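Chapter 3
What Does a Success Rate Measure?

Papers on robot handling like a single number. Ayele and Coelho trained the Ovaris policy on 3,000 demonstrations and tested it over 100 trials, and the score they printed has been quoted ever since. Few who quote it mention that the same 2 people set out the objects and judged the results.

We should ask what counted as a success. Was a grasp enough, or did the object have to end up somewhere useful? A bare table and a plain wall are kind to any method. Kazemi's rerun, in a cluttered room, is taken up in Section 3.2.

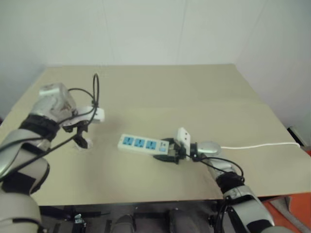 Figure 3.1 The right gripper holds one end of a power strip; the left is open. Would you score this trial?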